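Garlic Curing and Storage Inspection Checklist, Home and Small Plot Growers

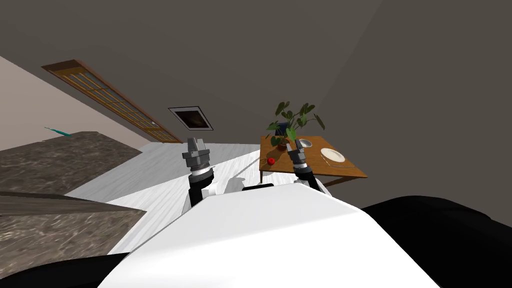
1. Before harvest

[ ] Scapes removed from all hardneck rows.
Comment: Any scape left past the second curl goes on the log with its row number. Bulbs from those rows are weighed separately.

[ ] Irrigation shut off ahead of lifting.
Comment: Check that the drip valve is closed by hand. The timer on the Ikero line has opened after a power cut before, and the display gives no sign of it.

[ ] Lower leaves browned, upper leaves green.
Comment: Pull one test bulb per variety. Wrappers should be intact and cloves should fill the skin. Loose, split heads mean the row is overdue and should be eaten first.

2. Lifting and transport

[ ] Fork set well outside the row.
[ ] Bulbs lifted by the neck only after the soil is loosened.
[ ] No bulb knocked against boot, fork or crate to remove soil.
Comment: Bruising does not show for weeks. Rub off clods with a gloved thumb and leave the rest to dry.

[ ] Damaged bulbs placed in a marked crate.
Comment: Fork-cut bulbs go to the kitchen the same day. They do not enter the curing area under any circumstances, including when space is available.

[ ] Crates out of direct sun within 20 minutes.

3. Curing area

[ ] Racks clean, dry and free of last season's skins.
[ ] Racks stable when loaded. Push each one at shoulder height.
Comment: The Montecinos rack needs its cross brace refitted after every move. Unbraced, it leans when the top shelf is filled.

[ ] Bulbs in a single layer, or hung in bundles with air on all sides.
[ ] Fan running, cord off the floor, plug away from any drip.
[ ] Nothing stored under the racks that gives off moisture.
Comment: Potatoes and onions were both found here at the last inspection. Move them to the north wall.

[ ] Varieties labeled at both ends of each shelf.
Comment: Pencil on a wood tag. Marker fades by the end of the cure. Rilletti and Irnus look the same once trimmed, and a missing tag means the lot cannot be replanted as named stock.

4. Mid-cure check (Tuesday, morning)

[ ] Necks squeezed on several bulbs per shelf.
[ ] Soft, stained or sour-smelling bulbs removed.
[ ] Blue or green powder on any wrapper recorded.
Comment: If mold is found on one bulb, inspect its whole shelf and wash hands before handling the next. Shelf 4 had light surface mold near the back corner. Fan angle changed. Recheck at the next visit.

5. Trimming

[ ] Neck fully dry with no green at the cut.
[ ] Roots clipped short, base plate not nicked.
[ ] Shears wiped with alcohol between varieties.
[ ] Outer wrapper brushed, no more than 2 layers removed.
Comment: Cleaner bulbs look better in the basket and keep for less time. Strip only the ones going to the kitchen.

6. Storage

[ ] Mesh bags or open crates only. No sealed plastic.
[ ] Bags filled to no more than 20 pounds.
[ ] Room dark, dry and steady in temperature.
[ ] Seed stock kept apart from table stock.
Comment: Do not refrigerate whole bulbs meant for keeping. They tend to sprout soon after coming out.

7. Garlic in oil and scape pastes

[ ] No jar of raw garlic or scapes in oil left at room temperature.
Comment: This is the one item on the list that fails the whole inspection. Low-acid vegetables under oil can support botulism with no change in smell or appearance. Any jar found on a shelf is thrown out unopened.

[ ] Scape pesto made for keeping is frozen, in small containers, marked with the month.
[ ] Refrigerated portions within their use-by mark.
[ ] Dried slices snap cleanly and do not bend.
Comment: Slices that bend go back in the dehydrator. Open a window, as the smell carries through the house.

8. Result

Sections 1, 2, 5 and 6: pass.
Section 3: pass after potatoes and onions are moved.
Section 4: open, pending recheck of shelf 4.
Section 7: pass. Freezer containers from April still to be used up.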